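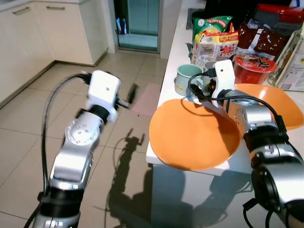
Can I train on the recordings where the arm didn't stop?

You can, but please filter on the late_stop flag first, or your policy will learn to keep going after it's been told to quit.

Datasets > Sarmiento > Likier kitchen set > README

Hi, I'm Cyprian Gajewski, and I look after the Likier kitchen set. Two arms, one counter, dishes and groceries. Most of this README is about the stop fault, so if you only came for the download notes, skip to the end.

What went wrong

In June I was running the arms through the dish tasks on the Osis controller, hit the stop pedal, and the right arm kept moving. It wasn't fast, and it didn't hit anyone, but it kept going long enough for me to say a word I won't put in a README. The left arm had stopped right away, and that's what made it so confusing!

Bronisława Witkowska went through the logs with me that evening and found it. We had a watchdog timeout of 1000 ms on the pedal side and another 1000 ms on the right arm's driver, and they were running one after the other. The left arm's driver was on a newer config with the short timeout. I'd copied the old file over myself (sorry, everybody).
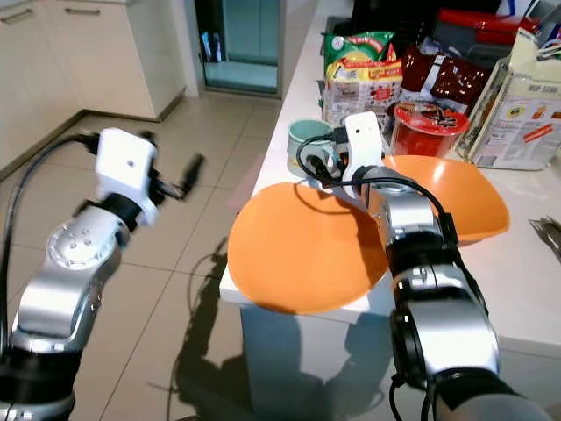
Both arms at the counter, with the mint-green mug.

What's in the set

There are 231 episodes. Each one has joint positions, gripper commands, head camera video and the pedal state. The pedal state is the column you want for this - compare it with the right arm's joint velocity and the lag jumps right out at you.

late_stop is true if the right arm was still moving after the short timeout should have caught it. I set the flag by script, then Bronisława watched the flagged ones and fixed the few my script got wrong (mostly the arm settling under its own weight).

We left the bad episodes in. A group at Lirnemmont asked for them so they could test their own stop detector, and I think that's a pretty good use for my mistake.

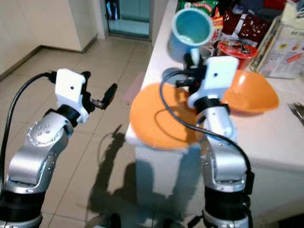
Do I need to change anything if I run the same driver?

Check the timeout in both arm configs and in the pedal config, then do a pedal test on each arm separately, moving slowly and with the counter clear.

Loading it

Use version 2 of the loader. The old one drops the pedal column without a warning - I lost an afternoon to that. If you find an episode that looks mislabeled, open an issue with the episode number and I'll take a look.

Files Issues Changelog Contact

14 comments 38 shares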